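Using a bottom drawer for empty cans - bad idea?

Posted in Home Organizing, 8 replies

Rovivberg

My kitchen has no room for a recycling bin, so I've started using the bottom drawer of a little dark cabinet in the next room. Top two drawers are for normal stuff. The bottom one is just a shallow tray and I thought, great, cans can lie flat in there until I take them out.

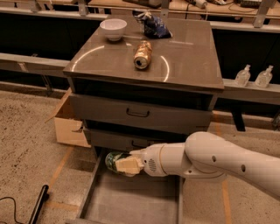 The cabinet, bottom drawer pulled out. The crushed gold can and the wrapper still need a home too.

My question is whether this will get gross. I don't want ants, and I'd like to know if I should line the drawer or just wipe it down. Also, do you crush cans first or leave them whole? My brother says whole, my neighbor says flat, and I'm tired of both of them.

Zhenhua Deng

I did this for a couple of years in a tiny apartment and it was fine - as long as I rinsed. Rinse, shake, leave them upside down on the dish rack overnight, then into the drawer. I lined mine with an old plastic placemat I could pull out and wash. Skip newspaper, it soaks up every drip and then it smells like a bar.

On crushing, check with whoever takes your recycling. Where I live the return machine wants them whole and spits out the flat ones. If yours goes in a curbside bin, squash away! Keep wrappers out of there though, they go in my regular trash.

Peng

just get a bag and hang it on a door

Collero

Seconding the placemat. And empty it in the summer way more often than you think you need to. I got ants in August from one can of peach soda.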